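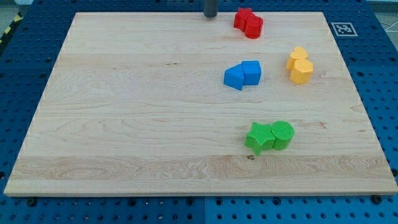 Pale board with glued strips, plastic shape blocks on top

From: Agnese Ots
To: Wulemness woodworkers list
Date: March 6, 2020
Subject: Re: Tabletop gap after the winter, glue or wood?

Dear Kęstutis, and hello to everyone else who has been following along,

I read your message over breakfast and then went straight out to look at the underside of my own kitchen table, so you can see the effect you've had. I'm sorry about the gap. I know how long you spent on that top, and I remember you telling us at the July meetup how pleased you were with the joints (and they did look lovely, I ran my thumb over every one of them and couldn't feel a thing).

Kęstutis Navickas wrote:
> Hello all. The dining table I finished last summer has opened up at
> one end. It's a glued-up top, 32 inches wide, no dowels or biscuits,
> just yellow glue and clamps. The gap is right on a glue line, it starts
> at the end grain and runs in maybe a hand's width before it closes.
> It wasn't there at Christmas. The house is heated with a wood stove
> and I admit it gets very dry in here. The top is held down to the
> aprons with screws, straight through, snug holes. My brother-in-law
> says the glue was old and I should saw the whole thing apart and
> start over. I would rather not! Is it the glue or is it the wood? And
> if I squeeze it closed with a clamp and run some glue in, will it
> stay? Also, should I have put more finish on the ends? I gave the top
> four coats of Celerance oil but I think the ends only got one, and
> nothing underneath.

I'd put the saw down for now. Old glue is possible, and if the bottle had been through a winter in the garage I wouldn't trust it either, but one end opening up in a heated house in the dry months sounds to me like the wood did what wood does and the screws wouldn't let it. A top that wide wants to get narrower when the air dries out. Yours is pinned on both long sides, so it can't pull in, and something has to give. The ends dry faster than the middle, so that's where it goes first, and a glue line that was the least bit starved is an easy place for it to start.

So before you do anything else, take the screws out. All of them. Turn the table over on a blanket and leave the top lying loose for a couple of weeks, somewhere well away from the stove. I did this with the bench I made for my sister and the crack went from something I could slide a business card into to a line I had to hunt for. I can't promise yours will do the same, but you'll learn a lot by watching it, and it costs you nothing except eating your dinner off your knees.

Please don't clamp it shut and glue it now. I know it's tempting, I've given in to it myself! If you force it closed while the ends are this dry, you are building the same strain right back in, and next winter it opens there or an inch over. Wait until it has closed most of the way on its own. Then you can work some glue in with a thin blade, or a syringe if you have one, and use only enough clamp to bring it together. If you have to lean on the handle, stop and wait longer.

When you put the top back, the holes in the aprons that run along the grain need to become slots, running across the width of the table. Or use the little wooden buttons that sit in a groove. Ülle Siliņa sent a drawing of those to the list a good while back, and I expect she'd send it again if you asked nicely. I like the buttons because you can make a whole pile from one scrap, and it's a pleasant sort of job for an evening when you don't want to think. I cut 18 for my table and lost a few, and I still had more than I needed. You can leave a screw fixed at the middle of each end apron so the top stays centered.

About the finish. Oil slows the moisture down and that's all it does, but I do think you should treat both faces the same. If the top side has four coats and the bottom has none, the bottom gives up its water quicker, and then you get cupping on top of your other troubles. Give the ends a few thin coats and let each one soak in before you wipe it back. I lay the rag flat outside on the concrete to dry afterward, and I'd ask you to do the same. Oily rags in a heap can catch fire on their own, and Siiri Laur lost a trash can and part of a shed wall that way.

One more thing, do you have a humidity gauge in that room? Mine is a cheap Trosen one on the bookshelf, and in January it read 23 percent, which gave me a fright. I keep a pan of water on the stove now and it has come up a good deal. The dog's nose is happier too.

If it turns out after all of this that the joint really has failed along its whole length, then yes, you could rip it down the line, joint both edges and glue it again. You'd lose a saw kerf and a bit of planing, and on a table that size I don't think you'd ever notice. Liis Sproģis has a jointer with long beds and lives closer to you than I do. She did 2 tops for me and wouldn't take anything for it except a jar of plum jam.

Do write and tell us what it looks like once the screws have been out for a while, and whether it's moved at the far end as well. And tell your brother-in-law I said hello.

Warmly,
Agnese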